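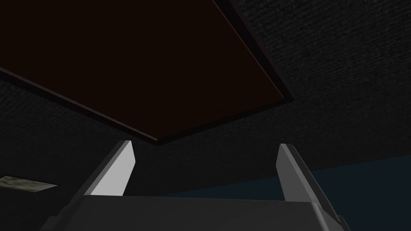

A woman in the second row at Haltside asked me, before I had even found my water glass, whether any of these machines could be trusted to clear her kitchen table while she was at work. I've kept her question at the top of these notes ever since, and I'd like to spend our time together trying to give her a fair answer.

(Slow down here. Let people settle.)

The short answer is not yet, and the long answer is a good deal more cheerful than that. Start with what a gripper has to work with. Two flat fingers, a wide gap between them, and a thin card lying off to one side. You and I would slide the card to the edge of the table and pinch it without a thought. A machine with two stiff fingers has to plan all of that, and in poor light it may not be sure where the card stops and the table begins.

Now the practice runs. At Rendwood we did most of ours in simulation, where a dropped plate costs nothing and you can try again before your coffee cools. We ran 953 attempts at picking up flat things — cards, lids, envelopes — and I'm sorry to say the envelopes won most of them. Boxes were far kinder to us.

(If there's time, tell the story about the tea towel. If not, go straight to Gomia.)

Gomia is our shop-floor trial, and there the picture is brighter. The parts come in the same tray, the same way up, and the arm moves nearly 800 of them in a shift. It still stops and waits for a person when two parts stick together, and I think that's good manners in a machine.

The home is harder, bless it. The group in Chiba gave us 7 chores to try, and we could finish 2 without help: stacking cups and putting blocks in a bin. Folding was a long afternoon.

(Pause for questions. Ask who here has a robot vacuum, and whether they still pick up the socks first.)

Next slide is the costs, so have the handout ready.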